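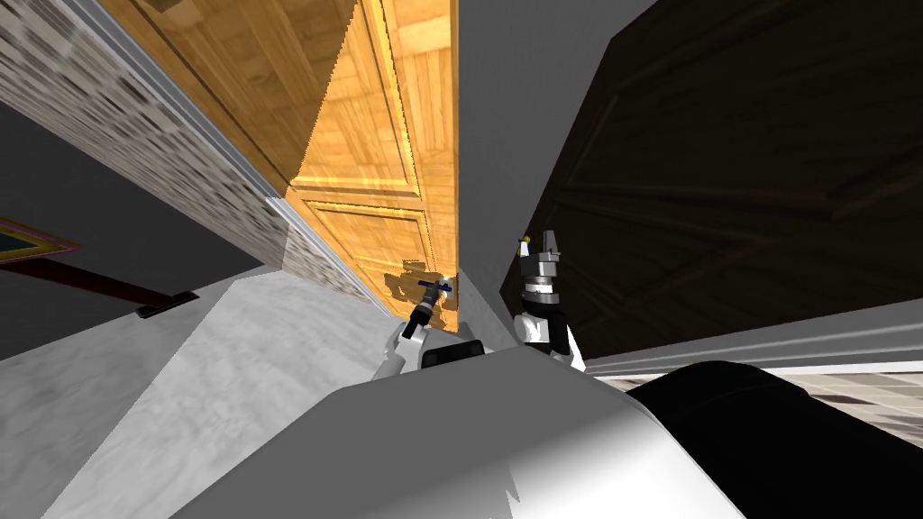
# Doors, doors, doors

I've spent most of June in a simulated hallway, and I'm starting to dream about doors. The side project (I call it Tatia, it started as a folder name and stuck) is all about getting a two-armed robot to open a door by its handle and then get itself through without scraping the paint off everything. In simulation there's no paint to scrape, so I've been scraping a lot of it!

Quick recap if you skipped the last couple of posts. I train a policy from demonstrations, which means I steer the robot through the task myself with a pair of controllers, save the run, and let a network learn to copy me from the camera views and the joint positions. I recorded 100 demos in the first batch. Every one of them used the same plain white door in the same plain white room, and the policy got really good at plain white doors. Then I swapped in a different texture and it waved its arms around next to the frame like it was conducting an orchestra.

So this month was all about randomizing stuff. I wrote a little script called Zuvow that shuffles the wall materials, the floors, the door panels, the lights and how wide the corridor is. You get some truly ugly houses out of it. Speckled stone next to honey-colored wood next to a door so dark you can barely find its panels, with marble on one side and checkered tile on the other. I love them all, but I wouldn't want to live in any of them.

The part I want to talk about is shadows, though. My first version of Zuvow changed the colors and left the light in one spot, right overhead. Once I let the light move, the grippers started throwing shadows onto the door panels, and success dropped like a rock. The policy would slow down right before contact and sort of hover. My best guess is that it had been using the shadow as a cheap distance sensor (shadow gets close to the finger, finger must be close to the door), and now the shadow was off doing its own thing.

What helped was pretty boring. I replayed the old demos under new lighting, which costs nothing but GPU time, and ended up with 1,264 rendered versions of the same 100 runs. No new network, no clever loss. I also cropped the camera view a bit tighter around the hands, and I can't tell yet how much of the gain comes from that. I should run it separately. I will run it separately.

Then I tested on 36 hallways the policy had never seen:

- first batch only, moving light: 9 opened
- relit demos: 23 opened
- relit demos plus the tighter crop: 27 opened

Most of the leftover failures are in narrow corridors, the Nesier layouts especially, where two doors sit close together and the arms have to come up on either side of a corner. The left hand does fine and the right one tends to bump whatever is next to it. I've got a few demos for that now, but they're bad demos, because I'm bad at it too. My thumbs cramp up.

Next up is a longer training run on the Van den Broek floor plans, with the crop switched off so I can finally compare the two properly. It's queued for tonight.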